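Oiling a butcher block top in the kitchen, how long to wait?

Asked in Home & Repair, 2 answers

Hello all. In January we moved to a flat in Bredbridge and the kitchen has a butcher block counter, light wood in strips. The owner before us left a half can of Rustosell oil and no instructions. I put one coat in the evening, and 11 hours later it was still sticky when I put my hand on it. Is it normal? Should I put the second coat over it, or must I remove the first one? I paid 241 for the last repair in this kitchen and I don't want to pay again.

Also the strips have different colors, some are darker. I was afraid that it is water damage, but the dark ones go straight from one side to the other.

2 answers

Sticky means too much oil. It happened to me also with my first table. Take an old cotton cloth, put a very small amount of fresh oil on it and rub the sticky places, then wipe with a dry cloth until nothing comes off. Don't put the second coat before this.
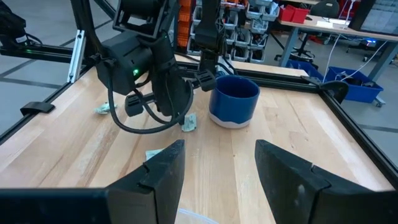
narimora

Different color between strips is usual for this kind of top, mine has blond ones and a little darker ones side by side. Water damage looks different. It is more gray or black, and it starts near the sink or where the strips are joined.

After wiping, wait 2 days with the window open and try with the back of your hand. For the cloths please be careful, oily cloths can start to burn alone if you leave them in a pile. Lay them flat outside until they are hard.

11 people found this helpful

Damgaard
Just sand it all and start again. I did mine with 120 paper, it took one afternoon. And check on the can if the oil is okay for food, not all of them are.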